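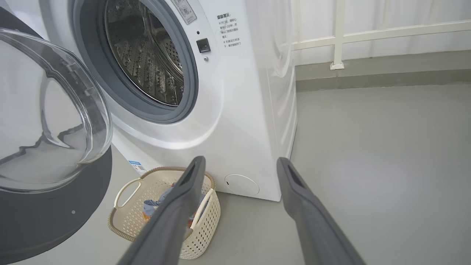 By Keisha Zamora | 16 April 2025 | Reading time: one bowl of cereal

How does a robot learn to do the laundry?

Think back to the first time you helped with the washing. Somebody probably showed you. They picked up a shirt, pushed it through the round door, and then let you have a go. Maybe you dropped a sock. Maybe you tried to shut the door with a sleeve still hanging out, and had to open it up and tuck the sleeve back in. After a few tries you had it, and now you could most likely do it while singing a song and thinking about lunch.

A robot can learn in a way that is a little bit like that, except it needs to be shown many, many more times than you did. Each time it is shown is called an example, and gathering examples is a real job that real grown-ups do. I spent a day with a team at a company called Drinero, who do exactly that job, and I came home with so much to tell you that I hardly know where to begin.

Let's begin with the fingers. The two big dark gray things reaching toward the laundry basket are the fingers of a gripper, and a gripper is a robot's hand. Yours has five fingers and this one has two, so it works more like the tongs you use for spaghetti. The picture comes from a small camera near the robot's wrist. Imagine having an eye just above your hand! You would see your own fingers looking enormous, and right past them whatever you were about to grab, like the light blue-gray piece of clothing in the basket.

So what is inside an example? Two things, mostly. The first is what the camera saw, saved as a long string of pictures, a bit like a flip book. The second is what the robot's arm and fingers were doing at each of those moments - how far the arm was stretched out, which way the wrist was turned, whether the fingers were open or squeezed together. Put those side by side and you have a kind of lesson that says, "When things looked like this, the hand moved like that."

At Drinero, a person steers the robot for every lesson. The steering person is called an operator, and she holds a handle that the robot copies. If she moves her hand left, the robot's hand goes left. If she squeezes, the gripper squeezes. Her task on the day I visited had the very plain name of "basket to washer." Pick up one thing from the basket, put it in the drum, let go, come back for the next.

I asked if I could try, and they very kindly said yes. It is much harder than it looks! I pinched a bit of air, then I pinched the edge of the basket, and then at last I got hold of a pillowcase and lost it again on the way to the door. It took me 14 tries to get it into the drum. The team clapped anyway.

By the time I visited, they had saved 3083 examples of that one task. You might wonder why they don't just save one really good one and play it back over and over. I wondered that too. The trouble is that laundry never lies the same way twice. A towel can be folded, or scrunched, or have a T-shirt sitting on top of it. If the robot only knew one set of moves, it would reach for the place where the towel was yesterday and come up with nothing at all.

That is why the team keeps changing things. They slide the basket over a little. They mix up the clothes. They swap in orange things, striped things, thin things, and big thick sweaters that hardly fit between the fingers. They record in the bright morning and again when the sky is gray, since shiny metal and a see-through door can look very different when the light changes.

The wobbly tries can be useful as well. When an operator drops a sock and picks it up again, the robot gets a lesson in what to do after dropping a sock. Some recordings do have to go, though, such as the ones where the camera stopped working halfway. Someone watches each recording and decides whether it stays.

After that, the examples go to a computer program that practices guessing. It looks at a picture, guesses how the hand should move, and checks its guess against what the operator did. The first guesses are terrible. The program changes itself a tiny bit and guesses again, and it keeps this up for days.

Try it at home

You need a pair of kitchen tongs, a bowl, and some socks. Ask a friend or a grown-up to close their eyes and hold the tongs. Now tell them how to move, using only words like "left," "down," and "squeeze," until a sock is in the bowl. Then mess up the pile and do it again. Did the same words work the second time?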